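Stockroom & Display Basics – Session 6 handout
Tutor: Kwadwo Frimpong (notes typed up quick, slides to follow)

Cube shelving. White unit, square compartments, one narrower upright section beside the big cubby.

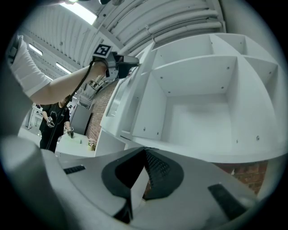

1. Before anything goes in

Check the unit is empty, all of it, top row as well. Wipe floor of each cubby first, then sides, then back panel. Dry cloth after.

Look at the screw holes. Small ones in the side walls and floor of the big cubby. Don't fill them, don't hang things off them. Going to move a shelf later? Write down which holes you used, you will forget.

2. What goes where

Heavy low, light high. Boring but it is on the test.
Big cubby = bulky items, one kind only. Mixed cubbies get messy by the end of the day, Mathias Lehner's group found this out last July with the Sovance stock.
Narrow section – tall thin things, rolls, folders stood upright.
Upper compartments: spares, stuff used once a month or less. Nothing you need a stretch for every day.

3. Loading

Back to front. Leave a hand's width at the top so you can get things out agian. Labels facing you.
Two people if the box is over what you can lift comfortably, no heroics.
Keep the floor in front clear. Tables stay well back from the shelves so there is room to turn round with your arms full.

4. Checking

Step back, look at it from the other side of the room. Can you tell whats in each cubby without reading? If not, redo.
Stock sheet: item, cubby, date, initials. Pencil is fine.

For next time: read pages 30 to 74 in the Derach booklet, bring your own stock sheet filled in for one unit at home or work. Half a page on what you would change.

Questions to Kwadwo after class or by the course inbox

6 comments | 30 shares

Recent handouts
Session 5 – Folding and stacking
Session 4 – Labels that stay on
Session 3 – Reading a delivery note

© Issahaku Short Courses | Contact | Back to top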